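The Long Goodbye to a Little Program
When the software you've leaned on for years goes quiet, there's still time to pack your things properly

By Zawadi Mohamedi

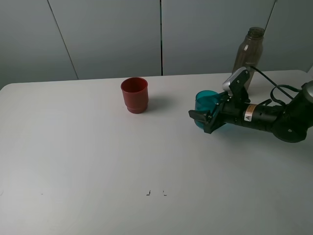 I got the news on a Wednesday, a little before lunch, in the kind of email I usually delete without opening. Brondeveck, the small recipe and household notes program that has lived on my computers through three moves and two marriages (one of them mine, the other my sister's, which I planned almost entirely inside it), would be receiving no further updates after June. The download page would come down at the end of that month. Anyone who already had the program could go on using it for as long as their computer was willing, and the company thanked us all for our support.

I read it twice and then went and made a sandwich, and I'm a little embarrassed to say that I felt sad over the sandwich. It's only a program! It has a tan background and a toolbar full of icons so tiny I've never learned what half of them do. But I had 1,450 notes in there, and a good many of them were things I would have a hard time putting together again: my grandmother's fish stew as dictated over a bad phone line, the paint colors for every room of a house I no longer live in, a list of what each of my nephews was allergic to at various ages.

If you've used computers for any length of time, you've probably been through this with something. A photo organizer, a music player, the checkbook program your father swore by. The big ones get a news story when they go. The small ones send an email, and the people who loved them find each other on a message board and grumble for a while, and then most of them drift off to something else.

I've spent the weeks since then learning how to leave a program well, and I've made enough mistakes to be of some use to you.

The first thing I'd tell anyone is to slow down. My own first move was to panic and download the trial version of Dredska, which a cheerful stranger on the message board had recommended, and I pushed everything across in a single evening. It looked wonderful for ten minutes. Then I opened the fish stew and found that every fraction had turned into a question mark. My grandmother's stew now called for ? cup of coconut milk and ? teaspoon of turmeric, and the note itself was dated the evening I'd moved it, along with every other note I owned. I threw the whole lot out and went back to the old program, where everything was sitting just as I'd left it, patient as a dog.

What I should have done first was save the installer. It's a dull little file and most of us toss it the moment the program is running, but once the download page is gone, that file may be your only way to put the program on a new machine. I now have a copy on my laptop and another on a thumb drive in the desk drawer, along with the license key, which I had to dig out of an old email account whose password I'd written on the back of a seed packet. Get the installer from the maker's own site while you still can. Once a program is retired, copies of it pop up on all sorts of pages you've never heard of, and some of those copies come with company you don't want.

Next comes the export, and this part rewards a patient person, or at least a person with a pot of coffee. Nearly every program that holds your stuff has some way of letting it out again, though it may be hiding three menus down. Mine offered four kinds of file, and I had never heard of two of them. I chose plain text for the words, since just about anything can open it, and a second export in the program's own format in case I ever wanted to load it all back in. Then I did something I'd never have thought of before the question mark business, and tested a small batch. I picked out 100 notes, the messiest I could find, with fractions and accents and tables and one shopping list that had somehow gotten itself typed in purple, and I moved only those.

It took a whole afternoon to look them over, and I'll admit I spent a fair part of it simply reading. There was a note from a camping trip that said "DO NOT bring the blue stove again," with no further explanation. I have no memory of a blue stove.

As for where to go next, I tried two more programs before settling. Rarkilgate is very handsome, and my neighbor's daughter runs her whole college life out of it, but it keeps everything on the company's computers and charges by the month, and its free plan stops at 1,000 notes. I don't think there's anything wicked in that. People who make software have to eat. I just didn't care for the thought of getting another email some Wednesday and finding that this time my notes couldn't stay put on my own machine.

Ogundipe is the plainer of the two, and it's where I've ended up, at least for now. It costs $7, once, and it stores each note as an ordinary file in an ordinary folder, so that if it goes away someday I can open the folder and there everything will be. It doesn't have the little pop-up timer I used to love, and the search is slower — slow enough that I've caught myself drumming my fingers. But the fractions came through. So did the dates, once I'd found the checkbox for them, and so did Grandma's accents, every one.

A few people have asked me whether they need to move at all, and it's a fair question. A program doesn't stop working the day its maker stops caring for it. If yours never touches the internet, and all it does is hold your recipes, you may get years out of it yet, and I know a man who still does his church newsletter on something that came on floppy disks. I'd be much quicker to leave anything that opens email or web pages or handles your money, where an unpatched hole can do you real harm. For the rest, the usual trouble comes when the computer itself gets a big system update, so make your exports before you say yes to one of those, and make them again every so often if you're still adding things.

I haven't deleted Brondeveck. I open it now and then, mostly to check something against the new copy, and last week I typed a note into it out of pure habit and had to carry it over by hand afterward. It was a grocery list: eggs, limes, turmeric, and batteries for the smoke alarm in the hall.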